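Laundry tips from the robot bench

Posted 22 March 2025 by Constanza Ibarra

I help run the student robotics club at Merside, and since January our project has been laundry. Two arms, one pile of clothes, get it sorted and folded. It sounded so easy when we wrote it on the whiteboard! I've now thought harder about T-shirts than any grown woman should, and a lot of what the students worked out has followed me home to my own laundry basket. So this month's tips page is a mix. Some of it is for people with a robot arm and some is for people with a dryer full of towels, and a fair bit works for both.

Start with a small pile

Our first try used everything Radu Voicu could fit in a duffel bag, and it was a mess. The arms pulled at the top, the bottom came along too, and half the lot went over the edge. Now we keep it to a few pieces and set them toward the back of the work surface, where both arms can reach in without their elbows arguing. Same at home: I dump a third of the basket on the bed, fold that, then go back for more. Give yourself bare surface in front of the pile too, because that's where the folding happens.

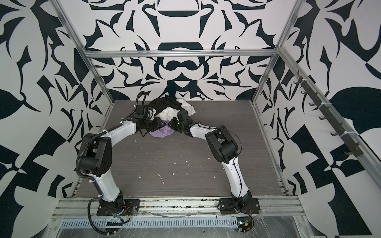
Pick colors you can tell apart

Aurel Filip made this rule and I resisted it (I wanted real laundry, socks and all). He was right. If you're teaching anyone to sort, whether that's a machine or a six-year-old, use pieces in very different colors to begin with. Black, white and lavender have been good to us. Leave the three nearly identical navy shirts for week ten. They'll still be there.

Tidy your cables before you tidy the clothes

A loose cable will find a sleeve. Zip ties every few inches, then move the arm by hand through its whole reach before you snip the tails, so you know there's enough slack at the elbow. We bought a bag of 200 ties from Staner and I thought that would last us forever. Ha. Buy the bigger bag.

At home this goes for the iron and the garment steamer. Run the cord off the back of the board and away from your folding side.

Pinch a good wad, not a thread

Students all want to grab the very edge of the cloth with the very tips of the fingers, because it looks neat. Then it slips. Take a proper gathered pinch, lift slowly, and see what comes with it. Chang-ho Geum has everybody on his team try the move with their own thumb and one finger before they drive the gripper, and you can tell right away who skipped it. It's also the best way I know to get one shirt out of a tangled basket — pinch, lift a little, wait, lift some more.
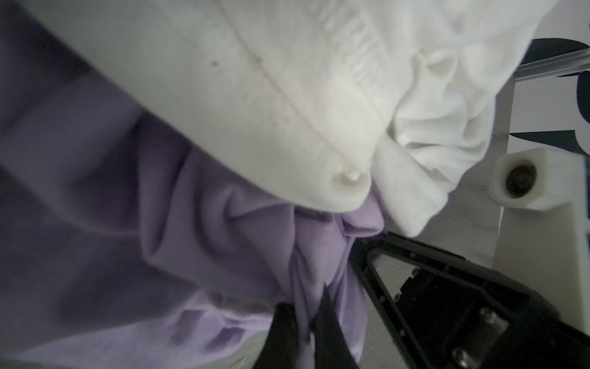
A good handful of the lavender piece, with the white one still lying over it.

Look for the seams

Seams are your map. They're firmer than the cloth beside them, they usually lead somewhere useful, and you can feel them with your eyes shut. When I've got a balled-up sweatshirt I run a seam through my fingers until I hit a cuff or a hem, and then the whole thing shakes out. Our students now mark seams and hems on their practice pictures before anything else. Ruxandra Munteanu's group has 1,042 pictures marked so far, and they're faster at it than I am.
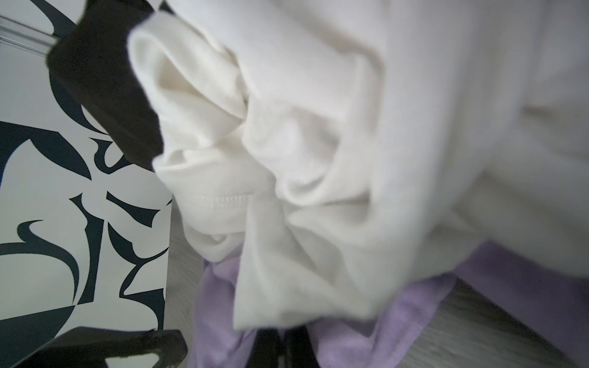
My own folding has changed more than I expected, and towels are where I notice it most. I used to grab a corner, any corner, and flap. Now I find the hem first and work along it to the end. On a crumpled piece of white cloth like the one between those two black fingers, the little line of stitching is what I'd look for, well before I tried to make sense of the big rolls and folds. Once I have hold of a hem I slide one hand along to the corner, then do the other side, and the towel hangs straight. Try it with a bath towel first. Fitted sheets are a separate page and I'm not ready to talk about them.

Peel layers from the top

When one piece is lying over another, take the top one first, even if the bottom one is the one you want. Dragging from underneath brings everything with it and you get a knot. Radu's team lost most of an afternoon to this, and so did I, with a duvet cover.

Write down the misses

Keep a notebook by the bench with what was picked, what dropped, and which piece was on top. Two columns will do. Our Golestani notebook is nearly full and the useful pages are all the bad days. I've started a little one on the laundry shelf as well, mostly for stains and what I tried on them.

Next up for us is the Stultside meet, where the teams get 2 tries each with a pile they haven't seen before. If you have spare cotton things in plain colors, clean please, drop them in the bin by the workshop door. Kids' sizes are great, and so are old pillowcases!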